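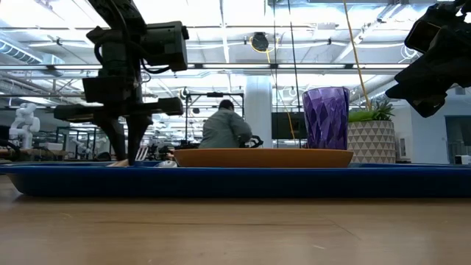
January 23, 2019
By the Girnport community desk

The old public library on Lavoie Street in Girnport will open its doors again next month, after a long stretch of work on the roof and the reading room, and plenty of people in town will be very glad to hear it. The building has served readers since 1945, and for many families it is the place where the first library card was signed and the first overdue book was quietly slipped through the slot.

The trouble began with a leak over the children's corner, which had been patched so many times that the patches themselves had started to let in water. When the heavy rain came in December, the town decided it was time to do the job properly, and the whole collection was boxed up and taken across the river to a dry storeroom in Plisturov. The new roof is now on, the plaster is finished, and the tall windows on the street side have been taken out, cleaned and put back with fresh putty.

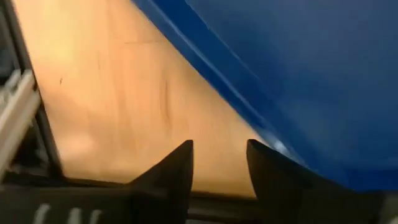 Will borrowers have to pay late fees on books they took out before the library closed? All of those fees have been dropped, and the books can be brought back at any time in the first month after opening.

Clalance, the building firm that carried out the work, kept as much of the old reading room as it could. The long oak shelves are the same ones people will remember, though they have been moved a little farther apart so that a stroller or a wheelchair can get through without a squeeze. The radiators are new, and anyone who ever sat through story hour in a winter coat will surely be thankful for that.

There will be new things to read as well. The library has bought 500 books for children and young adults, paid for in part by a gift of $2000 from the Lavoie Street shopkeepers, and more of the money will go toward large-print novels later in the spring.

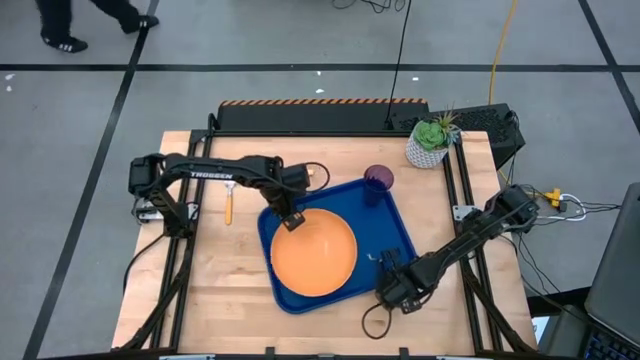

The local history shelf is growing too – it now has a cabinet of its own near the front desk, with town maps, school yearbooks and bound copies of the old Girnport newspaper that used to be kept in the basement and could only be seen by asking. Readers may now look through them whenever the library is open, though they can't be taken home.

Story hour will return in the first week, at the same time as before, and the two evening book groups will go back to their usual table by the windows. Cards issued before the closing are still good.

Last updated: 4:15 p.m.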